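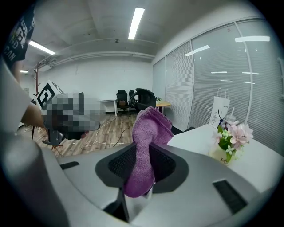
Clutby Residents' Association – Communal Services and Cleaning Section

Members' Forum > Shared Areas > Proposed change to stairwell cleaning arrangements

Section_Moderator
Members are invited to comment on the proposal to end the contract with Zelton when it falls due in October and to replace it with a residents' rota. The present contract costs the Association 3,000 pounds a year and covers the stairwells, the bin store and the ground-floor windows. Comments left here will be put before the next general meeting. Please keep to the subject. Parking has its own thread.

ferkora_court_top
I wish to record my support. The stairs in Ferkora Court are swept once a fortnight at best, and the landing windows have not been touched since the spring. With 27 flats in the block, each household would be called upon twice a year under a fortnightly rota. I do not regard that as a heavy burden.

Flat5_Bhatt_House
I must disagree with the previous member. A rota was tried in Bhatt House before the present contract and it lasted 5 months. The same few households did the work and the remainder paid nothing and did nothing. It also caused a good deal of bad feeling, some of which has not gone away.

eastgate_leaseholder
May I ask where the figure of 3,000 comes from? The accounts sent out with the last newsletter show 2,037 against cleaning.

Section_Moderator
The figure of 2,037 pounds covers the stairwells only. The windows and bin store are entered under general upkeep. The two will be shown together in future accounts.

eastgate_leaseholder
Thank you. I would ask that this be made plain in the papers for the meeting, as other leaseholders will make the same mistake.

ferkora_court_top
With respect to the member from Bhatt House, that rota had no written list of duties and no store of materials. People were expected to bring their own mops. If the Association bought buckets, cloths and a decent vacuum cleaner for each block, the position would be different.

lower_ground_2
On the matter of cloths, I would urge the Association to buy microfibre and to keep one colour for the bin store and another for everything else. They should be washed at 40 degrees without fabric softener, which spoils them. I have raised this with Zelton twice and have had no reply.

Flat5_Bhatt_House
Cloths are a small matter. My concern is insurance. If a resident slips on the stairs while mopping, who is liable? I would not support any rota until that has been answered in writing.

eastgate_leaseholder
I share that concern. There is also the question of residents who are unable to do the work – we have several in our block – and whether they would be asked to pay instead. I would prefer to keep a contractor and seek other quotations.

ferkora_court_top
I would accept other quotations as a second choice, provided that the windows are included and the visits are weekly.

Section_Moderator
Both points have been noted. The insurers will be asked for a written answer on liability, and quotations will be sought for a weekly visit with and without windows. The thread will stay open until the papers are issued.

lower_ground_2
Could the quotations also state who supplies the materials?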